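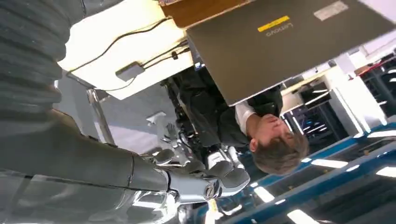 *Arm and gripper fingers beside a desk with a Lenovo laptop.*

# zillo-wrist-review

Version of 5/3/20. Contact for the data: Pascal Lebrun. Contact for the scripts: Ye-seo Kang.

This repository has the clips and notes from our review of the Zillo wrist camera kit. Zillo is a small camera with a clamp, a cable set and a recording program, sold by Grusia as one package. We bought one package with our own money and used it on arms with a gripper or a hand at the end. Grusia did not see this text before we put it here, and they don't pay for the storage.

We write for people who think to buy the kit and want to look at real recordings first. The product page of Grusia shows only clean tables and colored cubes. Our rooms are less clean, and we wanted to know what the camera gives there.

## What is inside

| Folder | Content |
|---|---|
| `clips/` | 1,994 short clips, each with a time file |
| `notes/` | written notes for 800 of the clips |
| `heldout/` | list of 200 clips that we keep for testing |
| `still/` | list of 100 clips where the arm is not commanded to move |
| `tools/` | reading and cutting scripts |

The lists in `heldout/` and `still/` are only lists of names. The clips themselves are all in `clips/`. A clip can't be in both lists.

Every note is one or two sentences in plain English, written by the person who operated the arm. We did not correct the style. When the operator was not sure what a thing was, the note says "unclear", and we ask you to leave it so if you make a copy.

## Mounting

The clamp goes on in a few minutes with the key from the box. It holds well on a round wrist. On a wrist with flat sides it can turn a little after a long session, and then the view is no longer the same as in the morning. We put a thin rubber strip under the clamp and the turning stopped. Grusia sells such a strip separately, but ours is cut from an old mouse mat and works fine.

Route the cable along the outside of the forearm. The first time we went along the inside, and the connector came out twice at the elbow. The manual shows the inside route – we wrote to Grusia about this and they answered that the drawing will be changed.

Leave the cap of the lens on until the last screw is tight.

## View near the fingers

For us this is the main part of the review. The camera sits close, so the arm or hand always takes a big piece of the view. In many clips it fills the upper left part. Some buyers will not like it. We think it is useful for work where you must see how the fingertip comes to a thin object, for example film or foil.
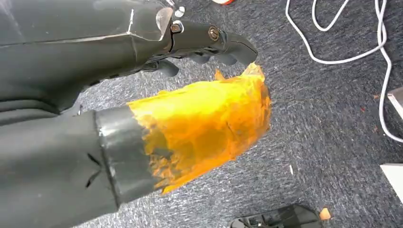 Plastic film was the hardest material for us. It lets the light through in one place and folds dark in another, and when it is bunched together the edge is difficult to follow. With automatic exposure the program of Zillo changes the brightness each time the hand comes near to bright film. You can switch this off in the settings, under "Lock light". We locked it for all film clips after the first session, and clips from before the lock have the word `auto` in the name.

The floor matters more than we expected. On speckled carpet the compression loses some detail, and a small crumb can disappear between two pictures of the same clip. If small objects are important to you, choose the setting "High" and buy a bigger disk. The setting "Normal" is enough for the body of the arm and for large things. 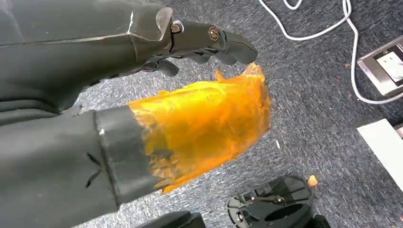
*Hand over orange film at the end of the second forearm, carpet floor.*

Sharpness is good at the distance of the fingertips. Farther away, cables and furniture stay easy to recognize, but we would not measure anything on them.

## Program and export

The recording program starts fast and did not crash during our sessions. What we miss is a way to rename a session after it is closed. Ye-seo wrote `tools/rename_session.py` for this; please make a copy of the folder before you run it.

Export to the Skov format works. Export to plain image files also works, but the time file is then written with a comma for the decimals if your system language uses it, and our scripts don't read this. Set the system language to English before export, or run `tools/fix_comma.py` after.

To look at one clip:

```
python tools/show_clip.py clips/<name>
```

To cut the clips that have notes into single images:

```
python tools/cut.py --only-noted --out <folder>
```

## Things we don't know

- How the clamp behaves on a wrist much thinner than ours.
- If the camera can work outside. All recordings are from inside rooms.
- How long the cable lives. Ours has one bent place near the plug, still working.
- Whether two kits can run on one computer. The shop page of Aselham says yes, the manual of Grusia says nothing.

## Limits of the data

The clips don't say anything about success of a task. We did not mark if a grasp was good or bad, and the notes should not be used as such a mark. People appear in some clips. They agreed to be recorded for this review, and we ask that you don't try to find out who they are.

The rooms are ordinary work rooms and we did not clean them for the camera. Light comes mostly from the ceiling, so results near a window can be different.

## Would we buy it again

Pascal says yes, for the close view. Ye-seo says yes only if the clamp gets the rubber strip in the box – for this price it should be there. A second round with the longer cable is planned for August, and the new clips will go in a separate folder so that the names in this version stay the same.

## Reporting errors

Open an issue with the clip name and the second in the clip. For wrong notes, please write what you see and we will ask the operator again.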